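JF-0530B 계열 푸시풀 솔레노이드 및 원형 기판 정리용 분할 작업대

취급: Brosum 부품사업부
품목군: 소형 액추에이터 / 작업대 부속

개요

본 페이지는 소형 푸시풀 솔레노이드와, 이를 분류하고 검수할 때 함께 쓰는 노란색 분할 작업판을 다룬다. 솔레노이드는 낱개로, 작업판은 단품으로 주문할 수 있다. 원형 기판은 Brosum에서 판매하지 않으며, 작업판의 하단 구역을 쓰는 대표적인 부품이므로 치수와 배치 관련 내용만 아래에 적었다.

Bronedham 창고 출고분과 Astville 창고 출고분은 부품 번호가 같다. 다만 Astville 출고분은 라벨이 붙지 않은 무지 본체가 섞일 수 있다. 라벨 유무로 지정 주문하려면 주문서 비고란에 "라벨품" 또는 "무지"로 기재한다. 기재가 없으면 혼합 출고한다.

1. 솔레노이드

구조

직사각형 금속 프레임 안에 코일이 들어 있고, 중심축을 따라 플런저가 관통하는 방식이다. 플런저의 한쪽 끝에는 복귀용 압축 코일 스프링이 끼워져 있고, 반대쪽에는 원형 엔드캡이 있다. 통전하면 플런저가 스트로크만큼 이동하고, 전원을 끊으면 스프링이 원위치로 되돌린다. 플런저 끝단에는 홈이 있어 링크나 E링을 걸 수 있다. 홈의 폭은 로트마다 편차가 있으므로 링크를 따로 가공하는 경우 입고품을 먼저 실측한다.

리드선은 검은색 두 가닥이고 끝에 흰색 소형 커넥터가 압착되어 있다. 직류 구동이며 코일 자체에는 극성이 없다. 역기전력 흡수용 다이오드는 내장되어 있지 않다. 트랜지스터나 MOSFET으로 구동할 때는 환류 다이오드를 코일 양단에 병렬로 넣어야 한다. 마이크로컨트롤러 출력 핀에 직접 연결하지 않는다.

전원 전압

같은 외형에 코일 권선만 다른 제품이 여러 종류 유통된다. 라벨에 모델명이 인쇄되어 있어도 그것만으로 전압을 단정하지 말고 출고 봉투의 전압 표기를 확인한다. 봉투를 분실한 경우 코일 저항을 측정해 같은 로트의 표시품과 비교한다. 전압이 다른 코일을 한 상자에 섞어 보관하면 나중에 구분이 어렵다. 개봉한 뒤에는 본체 금속면에 유성펜으로 번호를 적어 두는 것을 권한다. 스프링과 플런저에는 표기하지 않는다.

통전 시간

연속 통전용이 아니다. 장시간 통전하면 코일 온도가 오르고 흡인력이 떨어진다. 당사 출고 시험의 통전 시간은 1회 400 ms이며, 시험 중 휴지 시간은 이보다 길게 잡는다. 유지 동작이 필요한 장치에는 래칭형을 선택하거나, 흡인이 끝난 뒤 PWM으로 유지 전류를 낮춘다. 덮개가 있는 함체 안에 여러 개를 나란히 장착할 때는 본체 사이에 간격을 두고, 실제 사용 주기로 온도를 확인한다.

고정

본체 면에 나사 구멍 두 개가 있다. 나사가 길면 안쪽 코일 보빈에 닿아 권선이 손상될 수 있다. 브래킷 두께를 더해 나사 길이를 정하고, 처음 한 개는 손으로 돌려 깊이를 확인한다. 전동 드라이버를 쓴다면 토크를 최저로 둔다.

플런저 축과 부하의 이동 방향은 일치시킨다. 옆으로 힘을 받으면 복귀가 느려지고 축 표면이 긁힌다. 축에는 윤활유를 바르지 않는다. 먼지가 붙어 오히려 걸림이 생긴다.

2. 분할 작업판

작업판 전체가 노란색이며, 중간을 가로지르는 돌출 턱으로 상단과 하단이 나뉜다. 상단은 평평하다. 금속 부품과 검은색 배선이 바탕색과 뚜렷하게 구분되므로 커넥터 누락이나 리드선 꺾임을 찾기 쉽다.

치수 (안쪽 기준)
가로: 381 mm
상단 구역 세로: 200 mm
하단 구역 세로: 90 mm

턱은 상단 부품이 하단으로 굴러 내려오는 것을 막는다. 원형 엔드캡이 있는 솔레노이드는 판을 옮길 때 방향이 틀어지기 쉬우나 턱 높이를 넘지는 않는다. 판을 기울여 부품을 쏟아 내는 용도로는 설계되지 않았다.

표면은 중성 세제를 묻힌 천으로 닦는다. 아세톤과 시너는 사용할 수 없다. 정전기 방지 등급 제품이 아니므로, 정전기에 민감한 기판을 올릴 때는 도전성 매트를 별도로 깐다. 매트를 깔면 턱의 유효 높이가 매트 두께만큼 줄어든다.

3. 권장 배치

상단에는 솔레노이드를, 하단에는 기판을 둔다. 솔레노이드는 리드선이 길어 서로 엉키기 쉽다. 커넥터를 판의 좌우 가장자리 쪽으로 빼 두면 한 개를 집을 때 옆의 것이 딸려 오지 않는다. 플런저끼리 마주 보게 놓아도 무방하나, 스프링이 서로 물리지 않도록 끝단을 조금 띄운다.

하단의 기판은 겹치지 않게 한 겹으로 둔다. 뒷면에 납땜 돌기가 있는 기판을 쌓으면 표면의 레지스트가 긁힌다.
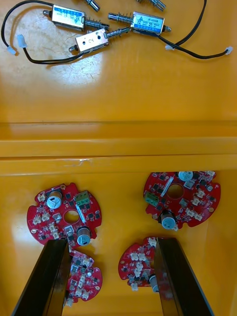
분할 작업판 사용 상태. 상단: 푸시풀 솔레노이드, 하단: 적색 원형 기판.

4. 입고 검사

수령 후 다음 항목을 확인한다.

- 커넥터 압착부를 가볍게 당겨 단자가 빠지지 않는지 본다.
- 플런저를 손가락으로 끝까지 눌렀다 놓아 걸림 없이 복귀하는지 본다.
- 스프링이 축에서 이탈하거나 한쪽으로 눌린 것은 따로 둔다.
- 코일 저항을 측정한다. 단선품은 무한대로 표시된다.

불량 접수는 사용 전 제품에 한한다. 리드선을 자르거나 커넥터를 교체한 제품은 교환 대상이 아니다. 반품은 출고 창고와 관계없이 Bronedham으로 보낸다.

5. 주문 및 호환

작업판은 Buckley 부품 선반의 중형 단에 그대로 들어간다. 소형 단에는 세로 길이가 맞지 않는다. 솔레노이드 교체용 스프링은 단품으로 공급하지 않는다. 커넥터 없이 리드선 끝만 탈피한 사양은 6월 주문분부터 접수를 중단했다.

페이지 수정: 2026년 7월 18일

댓글

solder_k
무지 본체로 받았는데 라벨품이랑 코일 저항이 똑같이 나옵니다. 같은 전압이면 섞어 써도 되나요?

Brosum 부품사업부
봉투의 전압 표기가 같고 저항값도 같으면 함께 쓰셔도 됩니다. 라벨 유무에 따른 성능 구분은 없습니다.

회색납
고정 나사 길이 얘기는 좀 더 위로 올려 주세요. 긴 걸로 조였다가 두 개 단선시켰습니다.

mm_bench
작업판 하단 90 mm가 턱 두께를 포함한 값인가요? 칸막이를 따로 출력하려고 합니다.

Brosum 부품사업부
턱은 포함되지 않습니다. 턱 안쪽 면에서 앞쪽 끝까지의 길이입니다.

mm_bench
확인했습니다. 모서리 라운드 값도 표에 넣어 주시면 좋겠습니다.

지나가다
환류 다이오드는 1N4007 써도 되죠? 반복 주기는 느립니다.

solder_k
느린 주기면 저도 그걸로 쓰고 있습니다. 방향만 확인하세요.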